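Forka, la pinza de mano de Plesow: dos meses con ella

Llevaba tiempo buscando una forma cómoda de grabar demostraciones para clonación de conducta, y esta me ha ganado. ¡Qué gusto da! Grabamos 497 episodios con vajilla junto al fregadero, de los 600 previstos, y la política entrenada con ellos agarra platos por el borde mucho mejor que la que teníamos por teleoperación. Lo menos bueno: el gatillo cansa tras una mañana larga y calibrarla me llevó 6 intentos. La recomiendo con ganas.
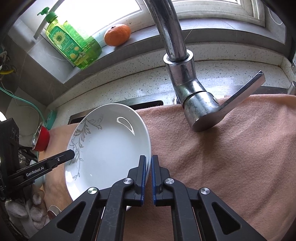
Mitra Farahani: ¿Probasteis la política con platos que no estaban en el entrenamiento? A mí ahí se me cae siempre.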